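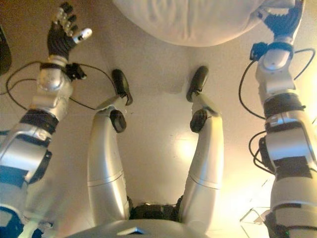 Efua Odoi asked, after reading the first version of this guide, why the cable check comes before the software check, when the software check takes only two minutes and the cables take the whole evening. My answer is that the software will tell you a joint is fine until the moment the cable catches. I have kept the order, but I have made the cable part shorter.

4. First seated test

This section is for the silver humanoid when it is built and both gloves are on. You should have finished section 3 (hip and knee assembly) and the joints should turn freely by hand with the power off. The robot sits on the floor with the legs forward. We do not stand it in this section.

4.1 Prepare the place

1. Clear the floor on all sides, as far as the arms can reach with the fingers open, plus one more arm length. The floor must be smooth and level. A carpet is not good for this test, the heels pull on it.

2. Sit the robot down with the power off. This is work for two persons. One holds under the shoulders, the other guides the feet.

3. Put the legs parallel, a little apart, with open floor between the feet. The knees must not touch each other.

4. Put the large white cushion between the hands, past the feet. The cushion is the thing to touch in this test. Please do not use a box or a chair at this stage, the finger limits are not set yet.

Caution: Keep your own fingers away from the hip area. When the thighs close there is very little space between the black parts, and the motors there are the strongest in the robot.

4.2 Cables at the arms

5. Look at each arm from the wrist down to the elbow. The cables must make loops on the outside of the casing. A straight cable is too short and it will pull out of the connector when the wrist turns.

6. Move each wrist by hand slowly to both ends. Watch the loop during the whole movement. If it goes under the elbow or over the knee, open the strap, give or take some cable, and close the strap again.

7. Close the straps so that you can still push one finger under them. In our workshop in Zarkwood we had one strap too tight for all of August and we searched for the fault in the wrong board.

Note: The left arm loops are wider than the right ones on our build. If you used the Yazıcı cable set, you will have the same. It is allowed, but then the left knee is the place to watch.

4.3 Gloves and fingertips

8. Check that every fingertip is fully pushed in. Turn it a little with two fingers. It should not move.

9. Pull the glove towards the wrist until there is no fold in the palm. A fold is read by the hand as a small contact and the fingers will stop too early.

4.4 Power on

10. Stay behind the robot or at the side, never between the feet. Hold the stop button in your hand, do not put it on the floor.

11. Switch on the Wustov supply first, then the main board. Wait for the long tone.

12. Open the Ullow program and choose "Seated". The counter on the first page should show 3,560 or more. With a lower number the battery is not full enough for the complete test and you will get a stop in the middle.

13. Press "Head down". The head bends forward until the camera looks over the chest to the legs and the floor. Both hands and both feet should be in the view on the screen. If one hand is missing, correct the head angle in the menu before you continue.

Note: Strong light on the floor makes one part of the view yellow and pale. The program can lose the edge of a knee there. Close the curtain or turn the robot, and do not change the camera exposure for this.

4.5 The reach

14. Choose "Slow" and press "Reach right". The right hand goes forward to the cushion. Press stop if the shoulder makes a knocking sound.

15. When the fingers touch the cushion, read the contact value. On our build it is some 143. Write your own value in the table at the end of the manual, you need it in section 5.

16. Press "Back" and wait until the arm is fully at rest.

17. Repeat for the left hand. Look again at the cable near the left knee during this movement.

18. Make 9 reaches with each hand. If the contact value climbs with every reach, go back to step 9 and check the glove.

Caution: After an emergency stop the arms become soft and fall. Hold the forearm before you release the button, and keep the cables free from under it.

19. Switch off in the opposite order, main board first and supply last. Leave the robot sitting until the motors are cool, then go to section 5, Finger limits.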